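Feven Zeleke
Software, mostly the parts that talk to motors
Posted in June · 6 min read

Long one on "the policy learned to sort cans." I've spent most of this month in the logs of a system that sorts cans and I have complaints. Starting with my own code, so nobody feels singled out.

The task is dull on purpose. Two arms, cans on a table, clear bins at the back, each kind of can goes in its own bin. A kid does it while watching TV. Every vendor deck I get sent has a version of it, usually sped up.

We run a learned policy on top of a plain old position controller. The policy looks at the cameras and spits out a chunk of future joint targets. The controller chases them. Between those two sits a little buffer that I wrote, and that buffer is where most of my month went.

The complaint from the operators was "it hesitates over the bin." Everyone had a theory. The favorite was that the model was unsure about the placement and was thinking it over. People love this one. It makes the arm sound wise.

The model wasn't thinking anything over. My buffer ran dry when inference was slow, and the fallback was to hold the last target. Arm stops. Next chunk arrives, arm starts again. From across the room it looks like doubt. In the log it's a flat line 20 ms long, then a step.

Gwenaël Royer spotted it by plotting commanded position against measured position on one axis, with chunk boundaries as vertical lines. One afternoon. I had been staring at attention maps for days before that, and I'd like those days back.

So, rule one for my own team. Before anyone retrains anything, plot commanded against measured. If the command itself has a gap in it, no amount of new data is going to help you.

Next complaint, the success number. Olance has been passing around a result from their sorting stack: 500 trials, very pretty bar chart. I asked what counts as a success. Can in the correct bin. Okay. Upright? "Not scored." Retries allowed? "The policy may reattempt." How many times? Still waiting on that one.

I'm not saying it's fake. I'm saying a can lying on its side and a can standing next to its neighbors are different outcomes if anything downstream has to pick it up again. One bar hides both.

Our own scoring was no better until recently, by the way. We had one checkbox. Now there's a field for the bin, a field for upright, a field for which arm did the work, and a free text field that mostly says "ok" and sometimes says something useful.

Which arm did the work matters more than I expected. When I split our episodes by arm, the waiting arm was waiting a LOT. We call this a bimanual policy. A good share of it is a one-arm policy with a colleague.

Maybe that's fine! For single cans you don't need both. But then don't put "bimanual coordination" in the slide title. The two arms avoiding each other is a planning problem, and in our stack it's handled by a keep-out check that's older than the policy and has no learning in it at all.

Perception, since people keep asking if we need depth. I don't know. Clear bins are nasty for the depth sensors we tried, so we went to plain color from the wrists plus one fixed view. Clear bins are also nasty for color. You see the table straight through the bottom, so "inside the bin" and "on the table" share the same wood.

The wrist views have their own trouble. A can straight down the middle of the fingers is just a circle. From right above, the label is out of sight, and the label was how you'd know which bin it belongs in. The policy has to have gotten that from some other view, or an earlier moment, or luck.

And the wrist camera moves with the wrist, so it smears when you'd most like it sharp. Vulta's docs suggest dropping blurry frames from training. I tried that. You end up dropping a lot of approaches and keeping a lot of standing around. Not a trade I'd make again.

Cans, the two wrists and the fixed view:

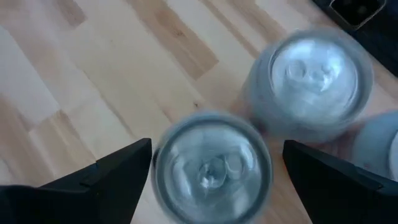
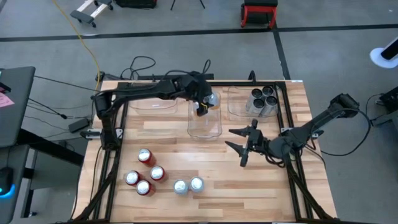
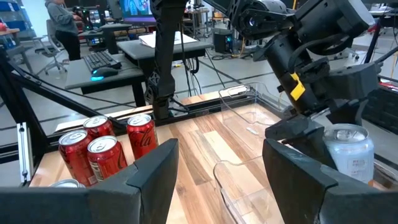
Third complaint, timestamps. Three cameras, three clocks, and a recorder that stamped images on arrival instead of on capture. Our recorder, sadly, not a vendor's. One wrist stream was consistently late against the joint states, and we trained on it like that for weeks.

The policy coped. That's the part that bothers me. It coped well enough that the mismatch never showed up in the loss, only as a slightly sloppy grasp that everyone put down to the fingers. There was a ticket open to redesign the fingers.

I wrote a checker. It wiggles each joint, finds the motion in each stream, lines up the peaks and complains if any of them is off by more than 2 frames. It's ugly and it's the most useful thing I've shipped this year. Runs before every session now or the recorder won't start.

Someone at Mersha replied last time that their planner makes all of this unnecessary because it "closes the loop at the task level." Great. Closes it using which images, stamped when? I'll happily eat my words if I see a log.

Same goes for Arnevex and their 1,000 episodes of "clean" data. Clean how? If it means a person watched every one of them, wonderful, tell me what they threw out. If it means the script didn't crash, we have plenty of that kind too.

What would change my mind on the general claim: move the bins, change which can goes where, cover one camera, publish all the runs including the embarrassing ones. With the raw commanded and measured traces attached. I'd read that on vacation.

For now the buffer blends chunks and logs an underrun loudly. The hesitation is mostly gone. There's still a small hitch when the arm leaves the bin and I don't have an explanation for it. Gwenaël thinks it's the gripper opening command blocking the thread. I think it's the keep-out check. Traces tomorrow, if the recorder lets us start.

Recent from Feven Zeleke
Your planner has a timeout and you should know what it is
Things I have logged as "ok" that were not ok
A short argument with a keep-out zone
Reading other people's success criteria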